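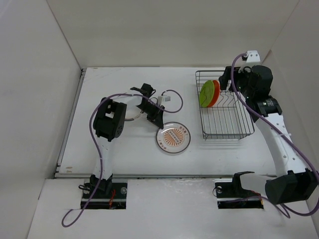
Paid testers wanted for the Rundis two-arm bench kit

Clakden is looking for people to try out the Rundis kit before it goes on sale. Rundis is a pair of tabletop robot arms sold with a base, two grippers and the software to run them. It is meant for small labs, repair shops and teaching rooms that want two arms working on the same job without paying for a full factory cell.

We need people who have never used the kit. You do not need to know how to program. We would like a mix of people who work with their hands and people who mostly work at a screen.

What you will do

You will guide the arms through short household jobs. The main one is dishes: picking up plates that lie flat on the table and standing them in a wire rack. Plates are harder than they sound. The rim is thin, the gripper has to come in at a slant, and the slots in the rack do not leave much room for error. You will also try the setup guide on a kit that has not been put together, and tell us where it lost you.

A staff member stays with you the whole time. You will not be asked to fix or rewire anything.

Time and pay

Each tester comes in for 2 sessions. A session runs three hours with a break in the middle. Pay is $70 per session, plus a $200 bonus once you have finished both and turned in the written feedback form. Parking is free behind the building.

Sessions are held on weekday evenings and on Saturday mornings through June. Tell us which you prefer. We can't hold a Saturday spot without a confirmed reply.

Who can apply

You must be 18 or older and able to sit or stand at a bench for an hour at a stretch. You should be comfortable reading instructions in English. Glasses are fine. Left-handed testers are very welcome, as we have had few so far.

Please don't apply if you work for a company that makes or sells robot arms, or if you took part in the Darnier gripper trial last winter.

What you should know first

The kit is not finished. The cable ties and the setup guide are both likely to change before release. We want to hear what is slow, annoying or unclear, and a bad review will not affect your pay. You will sign a short agreement not to post about the software until the kit is on sale.

How to apply

Write to Vusumuzi Shabalala at the Clakden test office. Give your name, your usual line of work and the times you can come in. No résumé needed. We reply within 7 days either way.

Posted in: Paid Studies, Robotics, Part-Time

Recent listings
Bench technician, evenings (Clakden)
Packing and shipping help, Pretorius warehouse
Setup guide proofreader, short contract

Contact us | © Clakden. All rights reserved. | Back to top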